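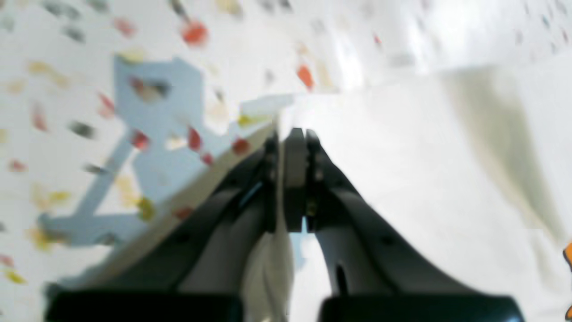
Fingertips right where the shirt meets the tabletop

Laundry month continues at the Plemberg robotics club! Our challenge for the June meet is to get two arms to fold a T-shirt, and I have been thinking about sleeves in my sleep. We signed up under the name Tronness (long story, mostly a typo) and we drive both arms by hand first, recording every fold so the policy has something to learn from. The goal is 300 folds. We have 80, and I love every one of them, even the ones that ended up as a ball.

What I didn't expect is how much there is to learn about plain old cotton. Grab too shallow and the fingers close on air, grab too deep and you get both layers plus a nice squeak off the table. I spent a whole evening on that one pinch and I'd do it again tomorrow.

We start every run with the shirt flat and sideways, one gripper at a sleeve and the other up by the hem corner.
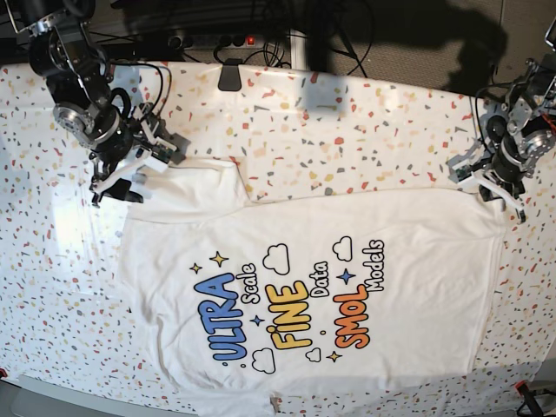 From there it's sleeves in, then the long fold, then the short one. My best time so far is 54 seconds, and I may have yelled. The Kandpal team is supposed to be much quicker, so I'm back on the sticks tonight after dinner, working on my left hand.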